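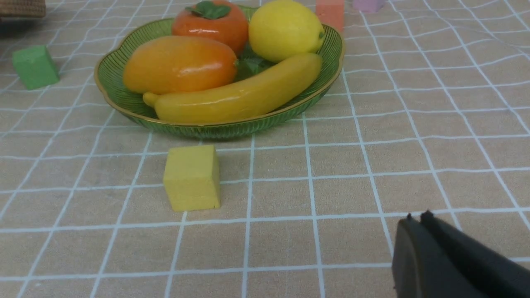
Fig. 1: The fruit bowl table at the Zerkton open day, from the wrist camera. The gripper is at bottom right.

Student project report: visit to the Zerkton open day
Leokadia Dudek, with Fitriani Majimbun

How we ended up going

Our project is on how machines pick up things that aren't all the same shape, and up to August we'd only read about it. Then Ruaridh Lindsay, our project tutor, forwarded us a notice for the open day at the Zerkton workshop in Rerkomdale (two buses and a long hill, bring water) and we signed up the same evening. We went on 12 August 2021. They'd let in 114 visitors over the whole day, in small groups, and ours had five people in it including us.

What was on the table

I'd expected metal parts and conveyor belts, so a green glass bowl of fruit on a tablecloth made me laugh! The fruit is artificial: a persimmon, a lemon, a mango and a banana. There were foam blocks set out on the cloth too, in yellow, green, pink and pale purple.

Roya Hosseinzadeh ran our demonstration. She told us they like fruit for open days as everyone already knows how they'd pick up a banana, so you start having opinions straight away. She was right, Fitriani and I were arguing within a minute. I said the banana would be easiest because it's long and lies across the front of the bowl. Fitriani said the lemon.

The demonstration

Roya's job for the arm was to take one fruit at a time and put it down on the cloth. We watched 21 tries. The arm is slower than I thought it would be, and it stops above the bowl for a bit before it goes down (you find yourself holding your breath). Fitriani kept the tally in her notebook and I wrote down what I thought went wrong, which was probably the wrong way round as her handwriting is worse than mine.

The lemon went well nearly every time, so she won. The banana was trouble. The fingers would close on it fine and then it swung as it came up, and twice it knocked the mango. The persimmon was my favourite to watch. If the fingers came in over the leafy bit on top they slid off, but from the side it was no bother at all.

The foam cubes were the last thing we saw. They squash a little, so the grip doesn't have to be so exact, and Roya let each of us choose which one it should go for. I chose the green one.

Things we asked

Fitriani asked about the shiny surfaces. Roya said reflections can confuse the camera, and that the glass bowl is harder for it than the fruit inside. I asked about the tablecloth, as it has creases in it, and she said they leave them in on purpose because real tables have them. I also asked how many practice runs they'd done with this bowl and the answer was about 300, which I'd have guessed was far too few.

What we'd do differently

We should have agreed our headings before we set off. Our notes don't match in places, and for four of the tries we can't tell which fruit it was, so those are left out of the results table. We also forgot to ask how hard the fingers press. Roya has said we can email her that one.

Next

In September we start building our own two-finger gripper, and we'll test it on a lemon, a banana and some foam before anything else. Ruaridh wants the parts list by the first week of term.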